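Hustbridge Parallel Gripper G2
Replacement finger set and safety notice

Part no. 667
Fits: Miritell wrist mount, all versions
Sold as: one pair, left and right, with screws
Lead time: 20 working days

Safety notice, Tue 5 January

Fingers shipped before August can work loose at the mounting screw. A loose finger tilts under load and the grip force reading stays normal, so the controller does not stop the arm. We have had reports of dropped parts and one cracked guard. No injuries have been reported.

What to do

Stop using the gripper if either finger moves when you push it by hand with the power off. Check both sides -- the right one loosens first in most of the returns we have seen. Do not add thread lock to the old screws. They are too short to hold it.

Customers with affected sets get a new pair free of charge. Write to Norbert Major in service and give the serial number from the wrist plate.

After fitting

1. Power off and lock out the arm.
2. Fit both fingers and tighten evenly.
3. Run the open and close cycle 75 times with nothing in the grip.
4. Check the screws again.
5. Bring the open fingers up to a light test piece, such as a dish with a wavy rim, and stop short of it. 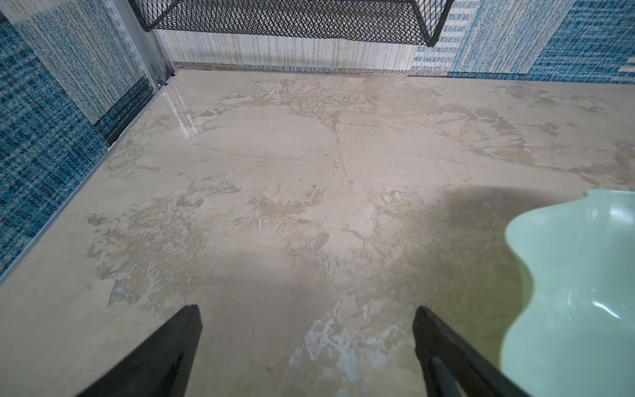 6. Close at low speed. If the piece slips or turns, stop and go back to step 2.

Returns

Send the old fingers back within 28 days. Keep the wrist plate -- it is not part of the recall.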